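Brukham council wants to charge households £49 a year to collect food waste, and I think it should drop the idea.

Most of us already do the dull part. We scrape plates, empty the caddy and carry it out in the rain.

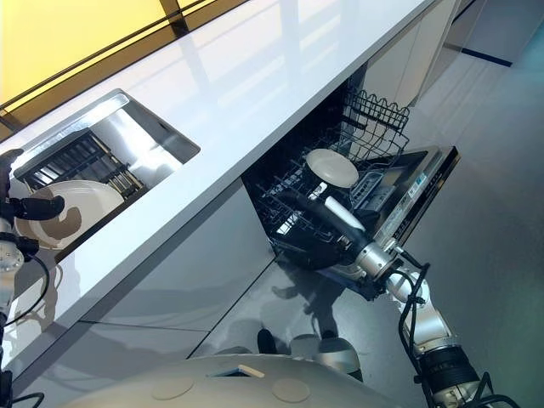

*A white plate at the sink, with a black dish rack in the basin.*

A fee punishes those who bother. The flats on Galindo Road signed up 170 homes in March, when the service was free. I doubt half would pay. Their scraps will go back in the general bin, and the council pays to get rid of that too.

Skovholm tried a charge and scrapped it after 2 years. Our councillors have read the report and seem to have learnt little from it. 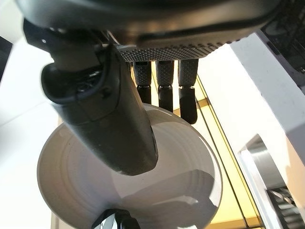
*Close up, over the rim of a dish.*

If money is short, collect once a fortnight in winter. I could live with that. I won't pay extra to sort my own peelings.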